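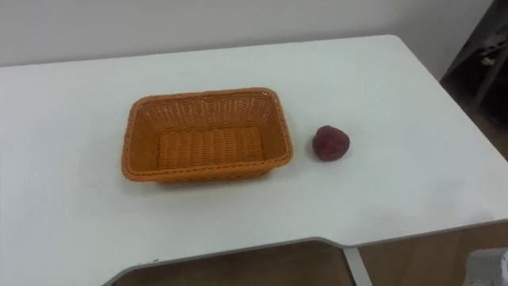 Dale Hutchens
Buyer, field and botany gear

Ogura Field Plant Press

Item: 331
Price: $73.00
Weight: 64 ounces with all the cardboards in
Straps: 2, cotton webbing, metal buckles
Ships from our Covlow warehouse

I didn't want to stock this. Most plant presses sold to wildflower people are either a toy with four wing nuts or a museum press that costs more than your boots, and the maker's sheet for this one promised "perfect color every time," which made me want to send it back unopened. No press keeps perfect color. Bluebells go gray, trout lily goes brown if you look at it wrong, and anything with thick juicy leaves will turn black on you at least once.

So I used it through one spring before we put it up on the site. It's a decent press. I'd take that phrase off the sheet.

What you get is a pair of slatted wood frames, a stack of corrugated cardboards, blotters, and the two straps. The frames are flat and they stay flat. I left the whole thing strapped tight in a hot car, which you shouldn't do, and couldn't find any bow in it afterward. The slats let air through from the top and bottom, and the cardboards run the channels the short way, so damp air doesn't have as far to go. Most cheap presses get this backward or skip it.

The blotters are thinner than I'd like. For spring woodland flowers they're fine if you change them the first night and again the next day. For milkweed, or anything you had to wade for, double them up. We sell extra packs, and yes, I know how that sounds. Plain newsprint between the blotters works nearly as well and costs nothing.

The straps are the best part. Bolt presses look serious, but you end up tightening one corner more than the others and your specimen slides. With straps you kneel on it and pull. The buckles on my sample were stiff at first and loosened up.

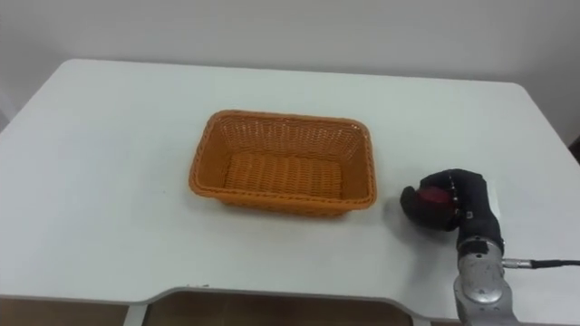 Can I press a whole plant with the roots on?
Small ones, if you fold the stem into a V or an N before you close the press. Shake the dirt off first and cut thick roots or bulbs in half lengthwise so they dry at the same speed as the rest. Dig only where you have permission, and leave anything rare in the ground and take a photo.

How it compares

The Plalline press is lighter and comes with a carrying sleeve. I like the sleeve. I don't like the frames, which are solid board with a few holes drilled in them, and my violets came out spotted. If you only want a few flowers for cards, it will do, and you'll save some money.

The Ukier is a bolt press and better made than either of the others. It's also heavy enough that it will live in the trunk, so you'll be carrying your plants back to it in a plastic bag and hoping. Some people work that way and get good results. I never have, because by the time I'm back at the car the petals on anything delicate have folded up and 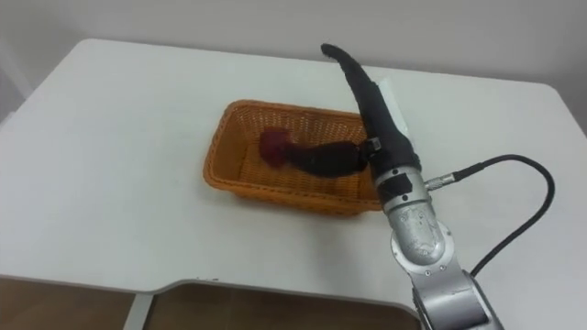

won't open flat again no matter how long I poke at them. That was what sold me on the Ogura in the end – it fits in a day pack, and I could get bloodroot between papers before the petals dropped.

Things I'd still complain about:

The frames are described as "hardwood" and nobody at the company could tell me which one. They're unfinished, so keep them out of wet grass.

The instruction leaflet says specimens dry in two days. Maybe in a desert. Mine took closer to a week, and the thick stems longer.

There's no place to write anything. Put a slip in with every plant saying where you found it and when, or you'll have a pile of nice dry weeds and no idea what hill they came from.

Returns: unused presses only. Replacement straps and cardboards are listed separately.

Page last checked 22 October 2026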